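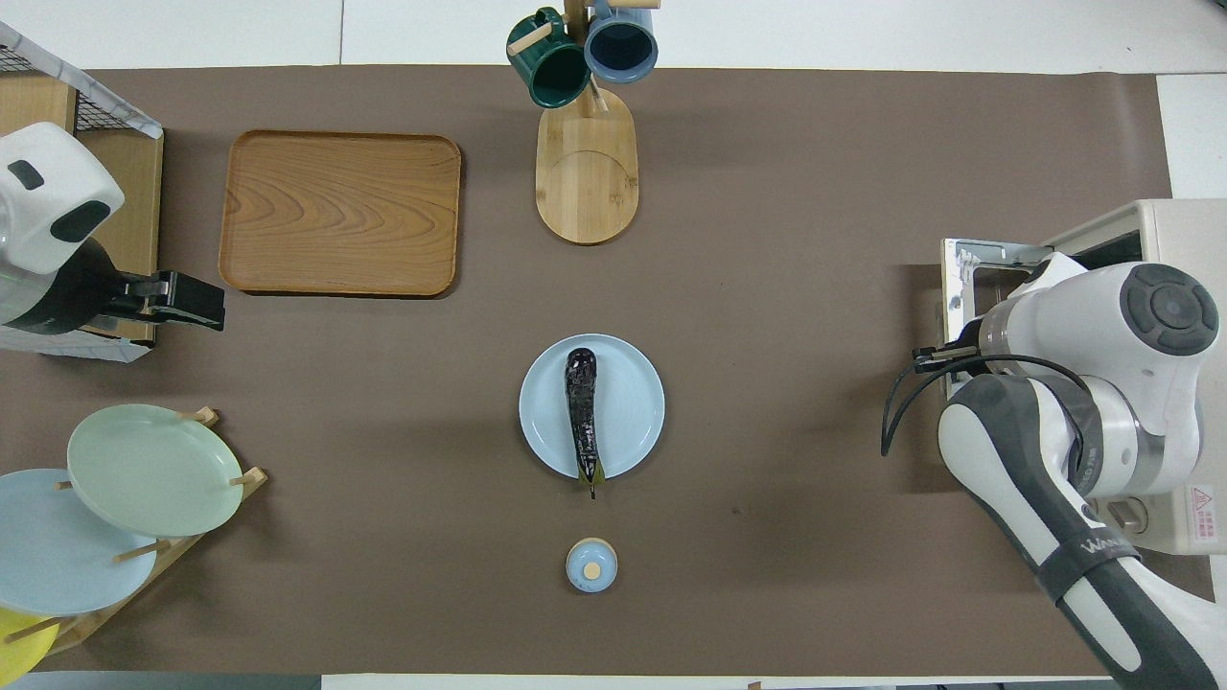

Print | E-mail | Share (37)

Delach Business Relocation and Growth Program
Progress report to the Numen Fund, second half of the grant

When we wrote to you last, the Caron Building still had plywood over the windows on the river side and our main news was a signed lease. The news is a lot better now! The second floor is open, the first tenants have been in since March, and downtown Delach has people walking around it at lunchtime with lanyards on, which has made the sandwich shop very happy. This report follows the headings in your letter, with the budget notes toward the end.

Companies moving in

You asked us to concentrate on firms that already have customers and need room to grow, and we've stuck to that. We've talked with 86 companies since the grant began, either by phone or on a visit. Most of those talks ended politely and went nowhere, as they do. The ones that got further nearly all had somebody on staff with a connection to the area: a spouse from Delach, a degree from the state campus, a cousin with a house on the lake. We had been buying lists of fast-growing companies from a broker, and we've dropped those and put the money into bringing people here for two days at a time. It is a much nicer way to work, too.

The biggest arrival is Jedoto, which makes scheduling software for small freight haulers. They took the whole east end of the second floor and have hired 36 people, most of them from within the county. They had planned to bring their support team over from the old office and changed their minds once they saw the applications coming in. Their office manager told us she had never had so many people show up early for an interview.

We lost one that we badly wanted, a medical labeling firm that got as far as picking paint colors. They needed a loading dock that could take a full-size trailer, and the alley behind the Caron Building can't. We knew about the alley and should have brought it up on the first call. There is now a one-page sheet with door widths, ceiling heights, power and truck access, and it goes out before anybody books a flight.

The Caron Building

The elevator passed inspection on its second try. The first inspector wanted a different phone in the car, and the part took most of a month to come. The heating on the river side works well and the heating on the street side works too well, so the street side tenants have their windows open in cold weather. The contractor is coming back to rebalance it under warranty, at no charge to the grant.

Shared space is busier than we planned for. We had set aside the big room at the top of the stairs for events and kept the small meeting rooms for tenants, and it's the small rooms everyone fights over. We've split one of the storage areas to make another one. The kitchen gets heavy use and so does the bench outside the front door, which was left over from the old bus stop and cost us nothing at all.
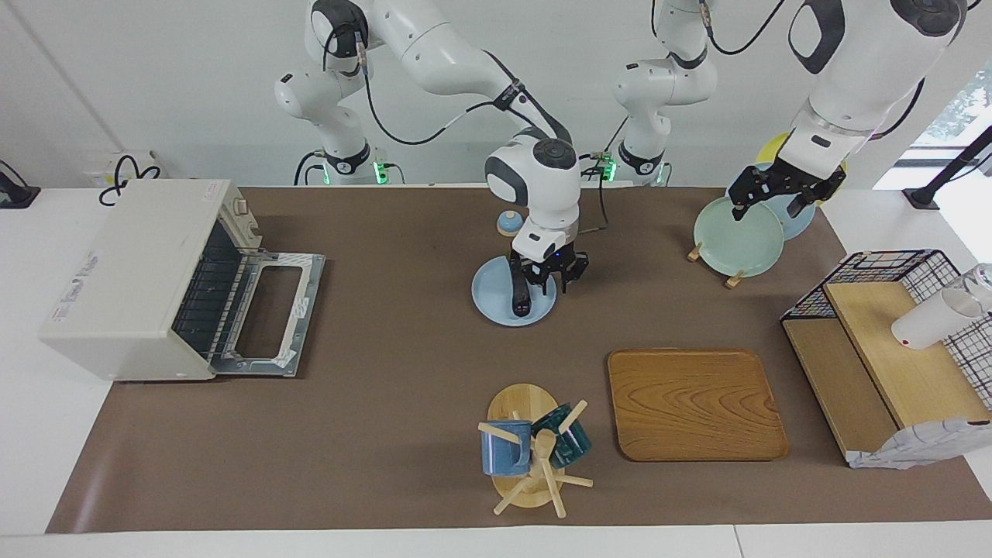 Two white robot arms over a long brown mat, one gripper on a light blue plate.

Ground floor work starts as soon as the city signs off on the new storefront glass. The drawings are approved and the glass is ordered. We're hoping for a bakery or a coffee place on the corner, and we've had two good conversations, one with a couple who run a stand at the farmers market and would be making a big jump. We'd love to see them do it. The rent on that corner is written up in the attachment, with a lower first year so a small business has a chance to find its feet.

Hiring and training

Auður Hedegaard joined us to run the hiring side and has been terrific. She spent her first weeks sitting in on classes at the community college and came back with a long list of courses that nearly matched what employers wanted, but were taught at hours when working people couldn't come. The bookkeeping and customer support courses now run in the evening, starting at 6:15, and the bus company has agreed to hold the last departure from the campus stop until class lets out. That bus took more phone calls than anything else in this report and we're very proud of it.

The spring job fair moved from the high school gym to the Caron Building. Turnout was good and the parking was terrible. Next time we'll use the church lot across the bridge and run the shuttle, and we'll put the employers who are hiring right away nearest the door.

One thing that isn't going as well: apprenticeships. Employers like the idea and then stall at the paperwork. Auður is writing up a standard agreement with the college so that a company of ten people doesn't need a lawyer to take on one apprentice. We expect to have a draft to show you at the summer visit.

Housing

We don't build housing and the grant doesn't pay for it, but we hear about it on every single visit. People who want to move here can afford a house in Delach and can't find a decent apartment to rent while they look. The city has rewritten the rule on upstairs apartments downtown, and owners on two blocks have already asked for permits. We've started a plain list of furnished short-term rentals, updated whenever someone calls us, and new hires use it a lot. It began as a sheet of paper taped up beside our printer.

Money

Spending is on track overall. Building costs ran over because of the elevator phone and a stretch of bad subfloor, and travel came in under because we stopped going to the large trade shows. We'd like to move the travel savings into building costs, and a request form is attached. The city's match has been paid in full. Roughly 86 percent of the grant is now spent or committed, and what is left is mostly the ground floor.

What comes next

Storefront glass, then the corner tenant, then signs. We have return visits lined up with a packaging design studio and with a small maker of hearing aid parts, who both have our door width sheet in hand this time. The college wants to add an evening course in shipping and logistics, partly at Jedoto's urging, and needs an answer from us on classroom space by the end of the month. We're inclined to say yes and give them the big room, as long as they stack the chairs.

Please come and see it. The summer visit can be any morning that suits you, and if you can stay for lunch we'll walk you down to the river to look at the new path. It still ends in a gravel pile at the old mill, but the first stretch is lovely.

Attachments: budget table, budget change request, ground floor rent sheet, evening course list

Comments (2) | Print | E-mail

Contact the program office: second floor, Caron Building, Delach
Copyright Delach Business Relocation and Growth Program. All rights reserved. | Back to top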